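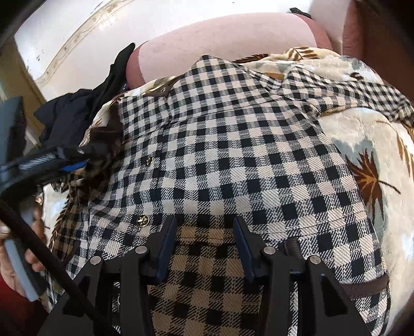

The Second Gripper

Linnea Åberg had 42 shirts to fold before she could send the Wolier back, and she was still on the checkered one.

The Løken had been easier. It was the first of the two grippers Steltow had asked her to compare, and she had used it through most of April. It was slow, but it held whatever she closed it on. The Wolier was quick. Its two narrow black fingers slid into the cloth well enough, and then, on the lift, they let the hem go.

She squeezed the gray handle again. The cloth bunched up between the fingers.

"Is it working?" her sister asked from the other side of the bed.

"It's got hold of it."

"That isn't what I asked."

Linnea raised the gripper. The shirt came up by a fold, hung for a moment, and dropped back on the leaf-print blanket. She wrote "slip, front, near seam" on her sheet and smoothed the shirt flat.

"What do they pay you for this?"

"Two hundred for each gripper."

"And if you tell them the old one was better?"

"Same."

Her sister thought about that. Out on the Clornosthorpe road a truck changed gears and went on up the hill. Linnea moved the fingers a little closer to the buttons, where the cloth was doubled, and squeezed. This time it stayed. She held it up until her wrist began to ache, then reached for the pen with her other hand.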